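Why do the clocks change when you travel?

Hello again, it's me, back from my holidays with sand in my shoes and a very muddled tummy. I've just flown a long way, and all week I've been wide awake in the middle of the night wanting toast. So today I'm going to tell you about time zones!

Let's start with something you can try at home. Get an orange and a torch, and make the room nice and dark. The orange is the Earth and the torch is the Sun. Stick a bit of sticky tape on the orange and pretend that's your house. Now shine the torch at it and turn the orange round slowly. Your house goes into the light (good morning!), through the bright middle (lunch!), and round into the dark (bedtime, no arguing).

Now put another bit of tape on the opposite side. When your house is in the light, that one is in the dark. There are real people living round there, and they are brushing their teeth for bed while you're eating your cereal.

The Earth takes 24 hours to spin once. A full circle is 360 degrees, and if you share 360 between 24 hours you get 15 degrees for each one. So every time you go 15 degrees east, the Sun gets there an hour sooner, and every time you go 15 degrees west, it gets there an hour later. If you like sums, you can work out that the Sun seems to cross one degree every four minutes.

A long time ago every town set its clocks by its own Sun. Noon was when the Sun was highest over your own church tower, and if the next town's clock was a few minutes different, who cared? It took you half a day to walk there anyway! Then along came the railways. Suddenly you could whizz from town to town, and all those different clocks made an awful mess of the timetables. You could turn up at the station bang on time by your own watch and find the train had gone. So the railways began using one time all along the line, and later on, countries agreed to do much the same thing across the world. 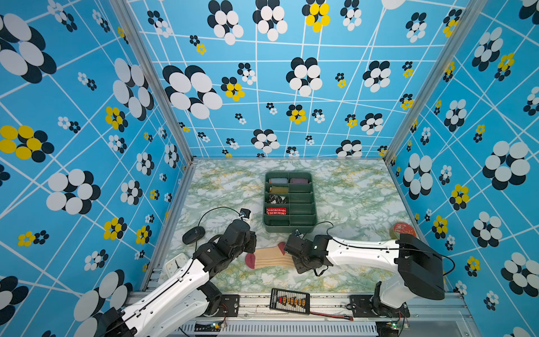
Irfan Mughal wrote to me about this after my last page, and he wanted to know why his map has wiggly time zones if the Earth is nice and round. He said he'd tried to draw them with a ruler and his lines went straight through the middle of countries.

Well spotted, Irfan! Your ruler lines are how it would work if only the Sun was in charge. But imagine if the line went down the middle of your street. You'd leave home at nine, cross the road and be at school at ten. Very annoying. So the lines bend round the edges of countries and islands to keep people together. Some very wide countries are cut into several zones, and China, which is enormous, uses just one. India is half an hour out of step with most of its neighbours, and Nepal is 45 minutes past the hour compared with us on Greenwich time, so you can't always count in whole hours.

So what happened to my tummy? That's called jet lag. Inside your brain there's a sort of clock that tells you when to feel sleepy and when to feel hungry. When you walk or sail somewhere, it has plenty of time to catch up. When you fly, it gets left behind! My watch changed in two seconds. My insides took days.

Most people find it harder going east than west. Going east makes your day shorter, so you have to go to bed before you feel tired, and we all know how that goes. Going west makes it longer, and staying up late is much easier (ask anybody your age).

What helps is daylight. Go outside in the morning when you arrive, even if you feel like a wet sock, and try to have your meals when everyone else is having theirs. Drink lots of water. I had a long nap on my first afternoon, and it was lovely, and I was up at three in the morning reading the back of a shampoo bottle.

One last thing, and it's my favourite. Out in the Pacific Ocean there's a line called the International Date Line. Sail across it going west and you skip to tomorrow. Sail back again and you get the same day twice. Imagine doing that on your birthday, two cakes!

Next time I'll be writing about why aeroplanes fly in curves on the map, which was Svend Fogh's question. Keep them coming, please.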